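Stokgate Charity Bake & Craft Sale: Hall and Stall Safety Checklist

Walk-through date: 24 January 2020

What a great start to the fundraising year! The hall looks better than it did last fall, and most items passed on the first pass. Comments are under each line, so please read them even where the box is ticked.

## Entrances and floor

- [x] Both fire doors open fully from inside
 - *Left one used to stick. It swings beautifully now!*
- [x] Exit signs lit
- [ ] Mats taped down at the front entrance
 - *Tape has lifted on the street side. Redo before the doors open.*
- [x] Main aisle wide enough for a wheelchair to turn
 - *Lovely wide aisle this time, thanks to moving the raffle table to the back wall.*
- [x] Posted room limit of 235 visible from the door

## Power and lighting

- [x] Extension cords run along walls only
- [ ] Coffee urn on its own outlet
 - *It was sharing with the Uzor card reader and the speaker. Move the urn to the kitchen side.*
- [x] Spare flashlight at the welcome table, batteries tested

## Food tables

- [x] Everything wrapped or under a cover
- [x] Allergen cards in front of each item
 - *The big print is wonderful, I could read it from the next table.*
- [ ] Fridge thermometer in place
 - *Missing. There should be one in the kitchen drawer, so check there before buying another.*

Sandwiches stay in the fridge until the lunch rush and come out a tray at a time. Any tray left out for two hours gets thrown away, even if it's nearly full. 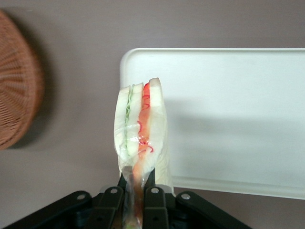 Can a stall sell home-baked goods with cream fillings?

Leave those at home this year, please; cookies, loaf cakes and plain muffins are all very welcome.

## Cash and prizes

- [x] Cash box has a working lock
- [x] Float of $700 split across the stalls, signed for
- [ ] Cash moved to the office once a stall goes over $2000
 - *Flular crafts may well get there by noon, they were that busy last time! Agree on who walks it over.*
- [x] Jeltico raffle drum steady on its table

## First aid

- [x] Kit stocked and in date
 - *31 adhesive bandages counted, plenty.*
- [ ] Kit location marked on the hall map
 - *Map still shows the old cupboard.*

Open items: mats, urn outlet, thermometer, cash walk, map. All small jobs, and I'd love to see every one ticked before setup begins. Recheck the fire doors once the stalls are in.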